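Maintenance and Set-up of a Hand-held Gripper Tool
Student project report, Mandagi project
Submitted 6/11/20

4. Set-up

4.1 Mounting and linkage

The tool is held by hand and carries its own camera, which looks down between the arms at the fingertips. It was received from the Kemik workshop as a printed kit. Each arm was bolted to the body, then connected to the finger linkage. The eyelets were pressed in last, using a bench vice and a flat brass drift.

Side play at the pivots was measured before and after fitting. Any joint with visible play was stripped and reassembled. The limit of travel was set with the jaw closed on a feeler gauge, and the stop screw was locked with thread sealant.

4.2 Check on flexible packaging

Rigid test blocks do not show whether a fingertip pad sits square, as a block will pull the pad into line. A snack bag was therefore added to the check. The film creases easily and the contents shift under load. The pad is inspected through the tool camera with the bag in the jaw, paying attention to its two screw holes and to the line of contact along the side of the bag.

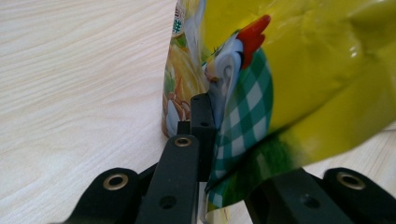 4.3 Routine care

The following steps are carried out after every 600 closing cycles.

1. Wipe the pads with a lint-free cloth and isopropyl alcohol. Let them dry before use.
2. Check the pad screws for tightness. Replace any screw with a rounded head.
3. Inspect each eyelet for lifting at the rim.
4. Open and close the jaw by hand and feel for rough spots.
5. Clean the camera lens and confirm that both arms appear in the view.
6. Enter the cycle count in the log.

At 3,000 cycles the linkage is taken apart completely and the connecting pieces are inspected under a magnifier.

4.4 Faults and repairs

Two faults were recorded in October. The first was a loose pad screw, found during a routine check. The threads in the finger had worn, and the finger was replaced with a spare from the Pillska print run. The second was stiff movement near full closure, traced to a burr left inside a pivot hole. The hole was cleaned out with a hand reamer and the joint was refitted without further change.

Total repair time was 63 minutes, most of it spent on the worn finger. The Indik spacer washers listed in the original parts sheet were not needed and have been removed from the assembly drawing.

The stop screw has not been reset after either repair. Its position should be checked again when the next set of pads is fitted.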